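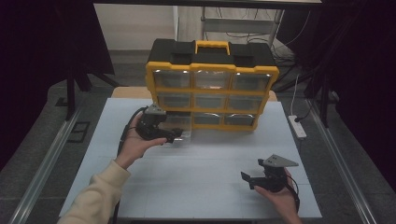 Comparing two pairs of hand-held grippers

Since Monday I am testing the second pair of grippers from Eder, and I promised Noura Smadi to write down my impressions before I forget them.

The first pair

It is lighter in the hand, but the fingers flex when I pull on a small drawer. After 371 tries my wrist was sore.

The second pair

The fingers are stiffer blocks, each with a small metal pin on the inner edge. Flat round parts are still hard for me – I must come in very low.

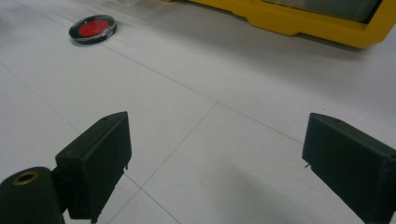

What I will try next

Softer pads, and a shorter cable on the left side. Alois Marti has lent me his set until July.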